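Wanted: one or two kitchen people for our supper club in Imville

Hi, I'm Daiane Bragança, and I cook at the Okeke Street supper club, which started in my own dining room and has since moved into the old bakery on Grolton Lane (same oven, much better sink!). We serve dinner two nights a week, one long table, 13 seats, and I've been getting by with my friend Shona Dow on the floor and whoever I could talk into washing up. Shona says this has to stop. She's right, so I'm looking for help.

The job is half prep and half service. Afternoons you'd be with me in the kitchen, peeling, picking herbs, rolling pasta, keeping an eye on the stock while I run out for whatever I forgot. Evenings you'd carry plates, pour drinks, clear, and chat with people if you like chatting. If you don't, that's fine too, there's always something to stir in the back.

You don't need restaurant experience. I didn't have any! I do need you to be comfortable with a sharp knife, on your feet for a whole shift, and kind to people when the risotto is running late. You also have to be old enough to serve alcohol, and you'll need a food handler card by your second week (I'll pay for the class, it takes one afternoon).

Hours are Thursday and Friday, from 2 until we've locked up, normally by 11. Pay is $94 a shift plus an even split of the tips, and we all sit down to a proper dinner before the guests come in. In March we close for a week so I can visit my mother, and you'd get that week paid.

You'd help out with the menu as well, if that interests you. It changes every week and I'm always hungry for ideas. Last month Shona talked me into a beet soup I was sure would flop, and now people write in asking for it. I still don't like it much.

The wine side is small and I'd love for someone to take it off my hands.

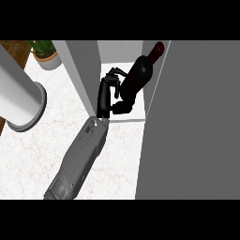 We keep a short list, mostly reds, and I pick them by tasting and by price, with no training at all. If you know more than I do (not hard) you can have a real say in what we order. If you know nothing, you'll learn along with me, and we taste every new one before it goes on the list.

To apply, write me a few lines about yourself and tell me the last thing you cooked that you were happy with. No resume needed, though I'll read it if you send one. Drop it in the mailbox at 516 Grolton Lane, or hand it to Shona at the Motari farm stand, where she works mornings. I'd like to have everything by Saturday, June 2, 2018, and I'll call everyone back, including the people I can't hire. Please put your phone number on it!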